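3.2 Pattern density and reading speed

Earlier work on patterned surroundings has mostly dealt with wallpaper in homes and waiting rooms. Hauser and Liepiņa studied offices in Clasow and found that staff seated near busy patterns took more short breaks, but they did not measure reading. We wanted to know whether a strongly patterned background slows a reader down when the text itself stays the same.

Each reader was given two passages of 1,000 words, one in a plain room and one in a patterned room. The order was switched for half of the group. Patterns were sorted by line spacing and by the number of hues, following the scheme in Avotiņš (Section 2). Contour patterns, in which curved lines run side by side around a center, were treated as a class of their own. An example is given in Figure 4.

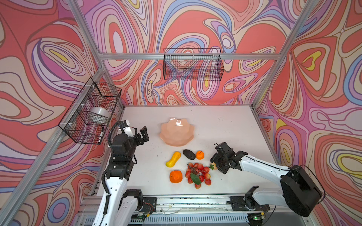
Figure 4. Contour-line pattern in reds, purples, blue and cream, with small areas of yellow, on three walls around a white tabletop.

Readers over the age of 60 were tested in the morning only. The Sullcombe group had 16 members, and two of them asked to stop before the second passage. Their first readings were kept in the plain-room totals but left out of the paired comparison in Table 2.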